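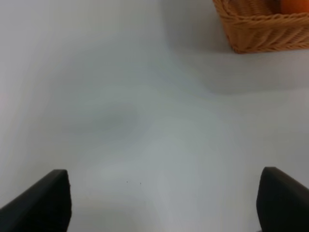
December
By Beril Güler

At the Granville laboratory, a robot arm is judged chiefly on what it does when it has nothing in its grip. The group led by Remzi Çetinkaya has spent the past year on a question that most work on robot handling leaves aside: how a machine should behave in the moments before it has found the thing it was asked to pick up.

The method, which the group calls Penska, concerns the search phase of a task. A robot trained by demonstration learns from recordings of people guiding the arm by hand. Those recordings tend to be efficient. The person knows where the fruit is and goes straight to it. A robot that learns only from such recordings has seldom been shown a bare stretch of table, and when it meets one it may stall, or close its fingers on air.

Penska adds a second kind of recording. The guide begins with the gripper open and pointed at the wrong part of the table, with the target at the margin of the wrist camera's view or outside it altogether. A woven basket may show only in a corner, with a curve of orange above the rim. The guide then corrects course slowly, and the model is trained to treat that correction as part of the task.

The group collected 400 recordings in all, of which 297 were kept after review. The remainder were set aside, most of them for hesitation on the part of the guide - a habit the model proved quick to copy. Of the recordings kept, 46 were of the new kind.

"We expected to need far more of them," said Çetinkaya. "The share is small, and the change in behavior was plain by the first afternoon of testing."

In trials, the arm trained with the added recordings left an empty area of table and turned toward the target in all but six attempts. The arm trained without them often lowered itself to the surface and closed its fingers there. The two models were otherwise the same size and were trained for the same length of time.

The results carry limits that the group states openly. Every trial used one table and one camera position at the wrist. Pale, even surfaces give the camera little to judge distance by, and several of the failed attempts began with the arm moving in the right direction but too low. Shadows also caused trouble - in two cases the model steered toward a dark patch beside the container.

A second round of trials is planned with Bozkurt, a packing firm that has offered the use of a sorting bench. The surface there is darker and more worn, and the lighting changes through the day. Çetinkaya's group will begin with the existing model, without new recordings, and will add them only where the arm fails.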